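Wed 24 January

The inventory of the Temstead rooms resumed at the usual hour. Mr. Fehr was absent, and his duties passed to Ms. Stoyanova for the day. The large room was entered first. Its carpet is in fair condition, and the dark curtains are to remain until the question of replacement, open since November, has been settled with Enlow.

The tables were considered next. The light wooden one with rounded corners is approved for continued use. Wire-mesh baskets are to be kept on the tabletops during sorting and returned to the store room by evening. Mr. Angelovski asked that the contents of each basket be entered on a separate sheet – a sensible request, which was granted.

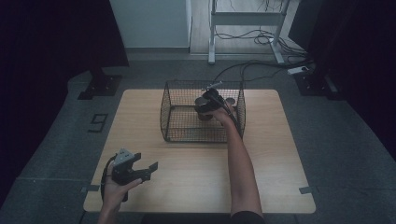
Black wire-mesh basket with two dark items, large room.

The afternoon was given to correspondence. A letter from Dimitrov concerning shelving was read and answered. The sum of 2,000 remains set aside for this purpose. Ms. Stoyanova will prepare the sheets for the two smaller rooms, and the keys were returned to the front desk before closing.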